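Capítulo 4
La tela antes de la costura: hilo, dirección y caída

En este capítulo: el hilo de la tela. Urdimbre y trama. Qué es el bies y por qué da tantos disgustos. El encogimiento. Ejercicios con retales.

Cuando empecé a dar clase de patronaje tenía la manía de arrancar por el patrón. Papel, regla, curva francesa, y hala, a dibujar faldas. A la tercera semana mis alumnos trazaban unos delanteros preciosos y los cortaban torcidos. Tardé un par de cursos en darle la vuelta al programa, y por eso vas a pasar este capítulo entero sin coger el lápiz (bueno, casi entero).

Vamos a hablar de tela. De la tela plana, la de telar, que es la que usaremos hasta el capítulo 9. El punto lo dejo para más adelante, que tiene sus propias reglas y un carácter bastante peor.

4.1 Urdimbre y trama

Un tejido plano son dos familias de hilos que se cruzan en ángulo recto. Los de urdimbre van tensos en el telar, a lo largo, paralelos al orillo. Los de trama pasan de lado a lado, por encima y por debajo. Como la urdimbre tiene que aguantar toda la tensión mientras se teje, suele llevar un hilo más resistente y cede menos. Tira de un retal a lo largo y luego a lo ancho y notarás la diferencia en los dedos mucho antes de saber explicarla.

En el vaquero clásico la cosa se ve muy bien: la urdimbre va teñida de azul y la trama se deja cruda, y por eso el revés es más claro que el derecho. Además es una sarga, es decir, el cruce se desplaza un hilo en cada pasada y aparecen esas rayitas diagonales tan suyas. Ojo con ellas: esa diagonal es un dibujo del ligamento y no marca el hilo de la tela. ¡Cuántas perneras he visto girarse alrededor de la pierna por este asunto!
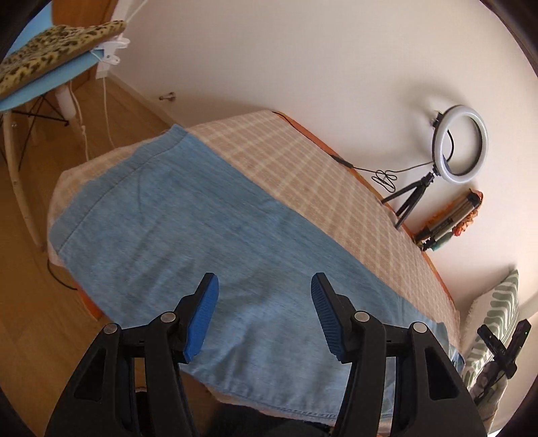

Azadeh Khosravi me escribió al margen del borrador: «Yo no les diría que todas las perneras que se giran están mal cortadas. La sarga tiende a torcerse sola al lavarla, aunque cortes perfecto, y el alumno se vuelve loco buscando su error. Pon las dos causas». Pues puestas quedan. Si la prenda sale girada del primer planchado, sospecha del corte. Si se gira después de la lavadora, sospecha primero del tejido, y apúntalo en la ficha de la tela.

4.2 Encontrar el hilo cuando no hay orillo

Con la pieza entera no hay misterio: miras el orillo y ya está. El lío viene con los retales, y como en este curso trabajamos casi siempre con retales, conviene tener recursos. Yo uso estos, en este orden:

Deshilachar un borde hasta sacar un hilo completo y ver por dónde corre.
Tirar en las dos direcciones y comparar cuánto cede.
Mirar al trasluz, que en batistas y popelines funciona de maravilla y en vaquero no sirve para nada.

Gwenaël Gaillard añade un cuarto, el del sonido: coge la tela con las dos manos, da un tirón seco y escucha. En muchas telas la urdimbre suena más aguda. A mí me sale la mitad de las veces. Pruébalo, que es divertido, pero no cortes una chaqueta fiándote del oído.

4.3 El bies

El bies verdadero es la diagonal a 45 grados. Ahí la tela plana, tan formal ella, se estira, se ondula y se pega al cuerpo. Sirve para rematar escotes y sisas, para faldas con vuelo suave y, si te descuidas, para que un bajo te quede con picos donde tú habías cortado una línea limpia. El peso de la propia tela va alargando la prenda, así que una falda al bies se cuelga toda la noche antes de igualar el bajo. La mía del curso pasado la corté un jueves a última hora, con prisas, no la colgué, y todavía la llevo más larga de un lado.

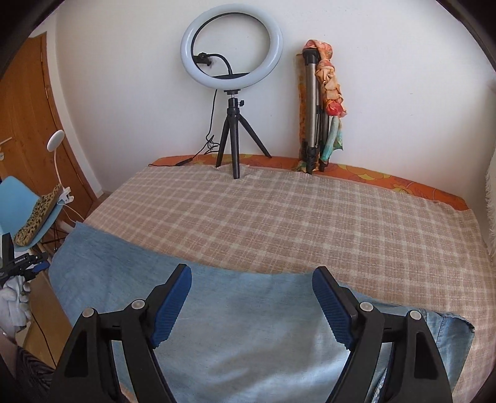
Entre el hilo recto y el bies quedan todos los ángulos intermedios, que son tierra de nadie. Una pieza desviada unos pocos grados no tiene la firmeza de una ni la caída del otro, y al coserla con su pareja bien cortada, una cede y la otra no. De ahí salen muchas costuras fruncidas que se le achacan a la máquina.

4.4 Encoger antes de cortar

Corta un cuadrado de 12 cm de lado siguiendo el hilo, márcalo, lávalo como vayas a lavar la prenda, sécalo, plánchalo sin arrastrar y vuelve a medir en las dos direcciones. Anota cada medida por separado, porque rara vez encogen igual. Si tu cuadrado ha perdido medio centímetro a lo largo, en un pantalón de 96 cm de largo te faltarán 4 cm. Haz la cuenta y mírate los tobillos.

Ejercicios

1. Busca en casa tres retales sin orillo y marca el hilo con jaboncillo. Comprueba después deshilachando.
2. Corta dos tiras iguales, una al hilo y otra al bies, cuélgalas con una pinza en el bajo y mídelas al día siguiente.
3. Repite la prueba del cuadrado con un algodón y con un lino. Guarda las muestras, las necesitarás en el capítulo 6.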